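Dudalen Home Forum > Furniture & Finishes
Light wood table, oil or poly??
Posted by tablewrecker on Monday, January 27, 2020
471 views | 14 replies | 3 shares

tablewrecker wrote:
ok need help fast, in-laws coming for dinner. Got a Drekico table in November, pale wood, real nice wavy grain. Came "pre oiled" supposedly. Water rings already, on the end where the kids eat. Do I sand and put poly on it or just re-oil and pray? Husband says poly. I hate shiny.

mudroom_mike wrote:
Poly. Done. You have kids.

grainchaser wrote:
No no no. Don't put poly over an oiled top unless you strip it all the way down. It'll peel. Ask me how I know. Light sand, oil, let it sit overnight, wipe, oil again. Rings mostly come out with the sanding.

mudroom_mike wrote:
Mine hasn't peeled. 4 years. Satin, not gloss, you can hardly tell.

grainchaser wrote:
was yours oiled first tho?

mudroom_mike wrote:
...no. Bare wood. Still.

casserole66 wrote:
Try mayo before you sand anything. Smear it on the ring, leave it overnight. Sounds gross, worked on my mom's sideboard. White rings only, dark ones are down in the wood and mayo won't do squat.

tablewrecker wrote:
White ones! Trying mayo tonight. What oil after? Store had Clorkden and one other I forget

grainchaser wrote:
Clorkden is fine but it goes YELLOW on pale wood. Give it a few months. If you like it blond get one with a little white pigment in it. Test underneath first, always.

pinenut_b wrote:
Disagree, I've had clear Clorkden on mine since we moved in and it's not yellow. Warmer maybe. I like it warmer

grainchaser wrote:
warmer = yellow lol

pinenut_b wrote:
Same kind of pale top here, oiled it last week. Only did the top, skipped the legs, life's too short.

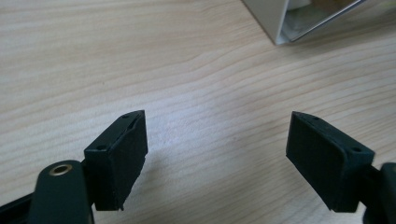
Grain runs long ways and kinda wavy so I just followed it with the rag, didn't fight it. 3 thin coats. The thing I messed up the first time was leaving it on too long, got tacky, had to scrub the whole top with a gray pad. Wipe it off sooner then you think. And hang the rags outside flat, don't ball them up in the trash, they can catch fire for real.

mudroom_mike wrote:
see poly doesn't need 3 coats and a fire plan

grainchaser wrote:
poly is also 3 coats mike

casserole66 wrote:
lol. OP how did the mayo go

tablewrecker wrote:
Mayo worked on the small rings!! Big one is lighter but still there. House smells like a sandwich. Going to sand just that end and oil everything, testing the white stuff underneath first. Does it matter if I sand only one end or will it show?

grainchaser wrote:
It'll show. Do the whole top, 220, go with the grain, quick pass. Takes less time than you'd spend blending it. Placemats till it cures.

tablewrecker wrote:
ugh. ok. whole top. Tablecloth for the in-laws then and I'll do it after they leave

Page 1 of 1 | Reply | Share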